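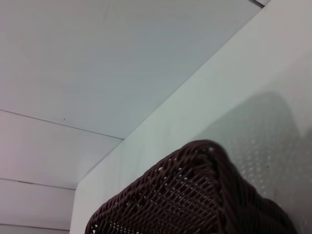

4. Teaching the work area to the Prillevar wrist camera

4.1 Before you begin
The Prillevar wrist camera finds objects by their outline and surface pattern. It does this well with solid boxes and bottles and less well with anything that lets light through. An open-weave item such as the dark brown basket against the white wall puts a shadow behind it with the light dots of the weave inside it, and the camera can take the shadow for a second object. Work through this section once for every new location, and again if the lamps are moved.

You will need:
Prillevar camera, mounted and cabled as in section 3
Stemport controller, firmware from January or later
The printed target card from the accessory bag
A dry lint-free cloth

CAUTION: Keep hands and loose sleeves out of the arm's reach while the status ring is amber. The arm may start moving without a further prompt.

4.2 Setting the light
1. Switch on the lamps you will use in normal operation and let them warm up.
2. On the controller, open Setup, then Camera, then Light Check.
3. Jog the arm until the object you handle most often shows in the preview.
4. Look at the Shadow bar. If it reads above 40, move the lamp farther from the object or fit the diffuser.
5. Press Hold. The controller stores the exposure and the ring turns green.

Note: Shadow values change with the angle of the wrist. Take the reading at the angle you intend to pick from.

Note: If an object stands close to a wall, turn on Ignore Background in the same menu. With this setting on, the camera drops any shape that has no depth of its own. Thin flat items such as envelopes will be dropped as well, so leave it off if you handle them.

4.3 Mapping the table 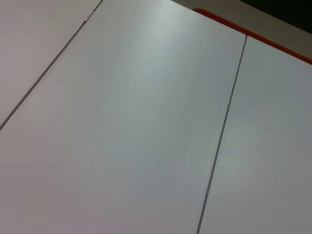 The controller keeps a map of the table so that the arm knows where it may set things down. The map is built from straight lines the camera finds on the surface, and every line has to be marked as either a seam or an edge. On a white top made of three panels, the two thin gray seams are marked Seam and the orange-red trim is marked Edge. The arm may place objects across a seam. It will not place anything past an edge.

1. Clear the table and wipe it with the cloth. Smudges can be picked up as short lines.
2. Open Setup, then Table, then New Map.
3. Press Scan. The arm moves slowly over the surface and stops by itself.
4. Found lines appear in blue on the screen. Tap each one and choose Seam, Edge or Discard.
5. If a line is missing, tilt the wrist a little and press Scan Again. Glare on a glossy top is the usual cause.
6. Lay the target card flat where the screen asks for it and press Confirm. Repeat for the second position.
7. Save the map under a name you will recognize, then remove the card.

CAUTION: Do not mark a table edge as a seam. The arm will treat the space beyond it as usable and may drop what it is carrying.

The controller stores up to 31 maps. When the memory is full, the oldest map that is not locked is overwritten. To lock a map, hold its name until the padlock shows.

4.4 If the map is refused
Code T2: Lines do not meet or run parallel. Discard the shortest line and save again.
Code T5: Target card not found. Check that it lies flat and face up.
Code T9: Camera moved during the scan. Tighten the 2 bracket screws - finger tight is not enough - and start over at step 2.

Maps made with the older Niskanen bracket cannot be reused, as the camera sits lower on that part. Delete them and scan again. Owners of the Torkano gripper should load its tool profile before mapping (see section 5.1).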